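How the Mayor of Pamham Talks to Residents Online: Project Report
Submitted by Rafsan Khan and Piyumi Mollah
Supervisor: Anwara Dewan
June 12, 2000

4. Method

The town of Pamham opened its web site in October, and the mayor's office began posting council decisions on it the same month. Residents may reply through a form at the foot of each notice. The office prints the replies and files them by subject. We were given access to the printed file and to the notices themselves, but not to the mayor's private mail.

Each notice was placed in one of five groups: decisions, events, appeals for comment, complaints against the county, and other. Both authors sorted the notices separately. Where we disagreed, Hashini Samarakoon made the final choice. The group "other" was kept small on purpose, and this may have pushed a few doubtful notices into "events".

We also interviewed seven residents of Pamham and two members of the council staff in Breltow, a neighboring town with no site of its own. The interviews followed a fixed list of questions and were written up the same evening.

5. Results

Appeals for comment drew the most replies. Complaints against the county drew fewer, but the replies were longer and more often signed. Notices of decisions were read - several residents could quote them - yet seldom answered. One resident said she saw no point in answering a matter already voted on.

The Birkett Road notice was an exception. It announced a decision on parking and drew replies for weeks, most of them opposed. The mayor answered in a second notice, which gave the cost of the work as $2,000 and moved the start date. We found no other case in which a posted decision was changed.

The Breltow staff relied on the noticeboard and the local paper. Both thought a site would be useful, but neither knew who would keep it up to date.
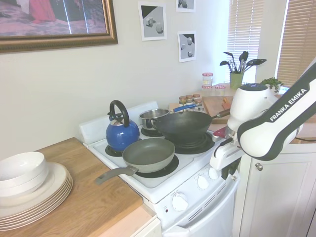
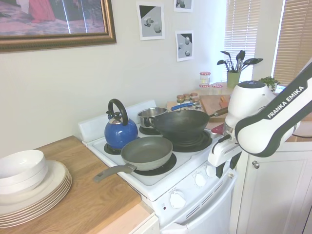 6. Limits of the study

The file holds only replies sent through the form. Telephone calls and letters were left out, and older residents probably prefer these. Imtiaz Jayawardena's earlier report on Plustlow used letters alone, so the two sets of results should not be compared directly.

We did not measure whether the site changed how people voted. That would require a survey before and after an election, and Pamham does not hold one this year.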